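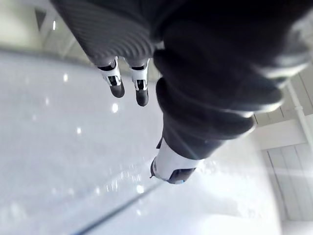
How long does the first fill take?
Allow about 40 minutes for the standard Prellia tank with the garden tap fully open. Low mains pressure will stretch that out.

4. Filling and levelling the tank

Before you start, the base pad must be level and the inlet strainer fitted (see section 3). Leave the pump unplugged until step 7.

1. Close the drain valve at the foot of the tank. The handle sits across the pipe when closed.

2. Connect the garden hose to the Rident adaptor and hand-tighten the collar. Don't use a wrench.

3. Open the tap and fill to the lower mark, 86 mm above the outlet.

4. Turn off the tap and check each joint for drips. If a joint weeps, drain to below it, dry the threads and rewrap with five turns of thread tape.

5. Lay a spirit level across the rim in both directions. Small errors are easy to pack out now – they aren't once the tank is full.

6. Fill to the upper mark. The tank holds 493 litres at this level.

7. Plug in the pump and set the dial to Prime. It will run noisily for a minute or two, then settle.

8. Turn the dial to Garden and open the furthest outlet first. Close it when the water runs without spitting.

Caution: A full tank can't be moved by hand. Drain it completely before shifting it, even a few centimetres.

Caution: Tank water is not for drinking. Fit the purple label supplied to every outlet.

Note: The overflow hose must discharge at least 400 mm clear of the base pad. Owners on clay soil should extend it to a stormwater pit or garden bed.

Note: Tanks with the taller Güler lid have the upper mark moulded on the inside wall, 71 mm below the rim. Lift the lid to read it.

If the pump cuts out during priming, switch it off at the wall, wait ten minutes and repeat step 7. After three failed attempts, check the suction line for a loose clamp.

Clean the inlet strainer a week after the first fill, then every August before the spring rain. Replacement strainers are sold under part name Bakar.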